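Course Handout 6: Omnibus Editions and Collected Formats
Revised January 29, 2025

1. Scope

Handout 5 dealt with single volumes and their release schedules. The present handout covers what happens when a finished or long-running comic series is issued again in fewer, larger books. The working case is Alero, a fantasy series licensed by the publisher Sullska and printed at the Clovudau plant. Page references are to the course reader.

2. Terms

Single volume: the standard trade paperback. In this course a single volume is taken as 200 pages unless the exercise gives another figure.

Omnibus: two or more single volumes under one cover, usually in the original order and with the original chapter breaks kept.

Deluxe edition: a collected book with a larger trim size, a hard cover or better paper. A deluxe edition may hold no more material than an ordinary omnibus, and the two words should not be used as if they meant the same thing.

Box set: single volumes sold together in a case. The books are not rebound. For catalog purposes a box set is a packaging change and the text is unaltered.

3. Rights

A license to publish single volumes does not always cover collected formats. The contract should be read for three points: whether "edition" is defined, whether the licensor must approve a new cover, and whether the royalty is set per copy or as a share of list price. Under a per-copy royalty, an omnibus that replaces three volumes pays the licensor once where three payments were made before. Licensors therefore tend to ask for a new rate. Sullska's first contract for Alero was silent on the matter and had to be amended before the collected books were announced.
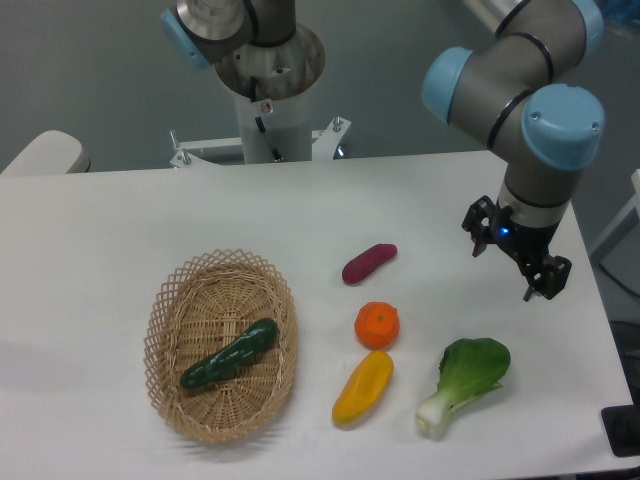

The amendment also set a term. Collected rights often run out on the same date as the single-volume rights, whatever the date of the omnibus itself. A book printed late in the term may have only a short sell-off period, and this has to be weighed against the size of the print run.

4. Binding and paper

Spine width is the sheet count multiplied by the thickness of the sheet. One sheet makes two pages, so a 200-page volume has 100 sheets. Students regularly forget to halve the page count.

Glued bindings become stiff as the spine grows, and art that crosses the gutter is lost first. Sewn bindings open flatter but add cost and press time. Thinner paper brings the spine down – at the price of show-through on pages with heavy black areas. Alero has many night chapters, and the first proofs from Clovudau were rejected for this reason.

5. Front and back matter

Decide early what is carried over. Color inserts, author's notes and volume covers are commonly moved to the back of the book. Translation notes should be merged into one list and their page numbers reset. The sound-effect glossary for Alero had 40 entries repeated from one volume to the next; these were cut to a single entry each.

6. Exercise, due in April

The spin-off series Flores is complete at 1737 pages. Propose a collected format for it. State the number of books, the page count of each, the binding, and which contract terms you would need changed. Volumes may be divided only at a chapter break; the chapter list is in the reader. Show your spine calculations – a result without working receives no credit.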